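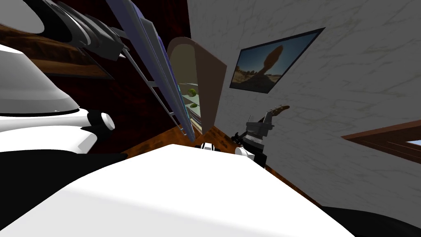 Can a home robot do real chores yet, like wiping a table or putting stuff back on a shelf?

Posted by hallway_moth, October

Some of it. Wiping a flat table, ok. Picking up one known thing and moving it, usually ok. Laundry, dishes, clutter, not yet, not without you standing there. Wouldn't buy one for that.
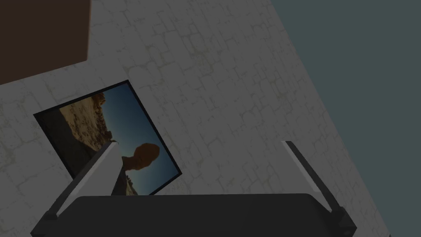
Depends what you call a chore tho. We have a Vollano arm at the shop, sorts brackets into 2 bins all day, no complaints. Asked it to straighten a crooked picture once. Nope. Anything hanging or loose and it gets lost.

dripcoffee105

Disagree a bit. My cousin's Hondine does shelves fine if you 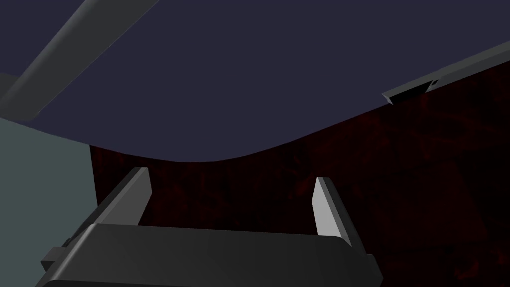 keep everything in the same spot. Setup took 4 evenings and teh manual is useless. Dusting is bad, skips corners. Price was $1,403 used, so.

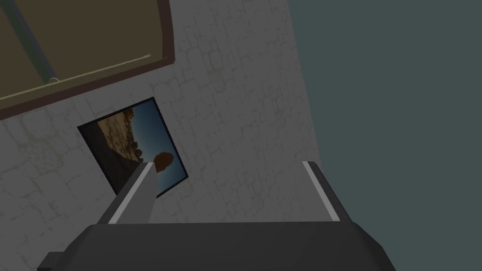 Source: Bastos simulation gallery

Try the sim before you spend anything, that's what I did. Cheaper to flop there.

benchrat

get a broom

Contact | © Brititero Help | Back to top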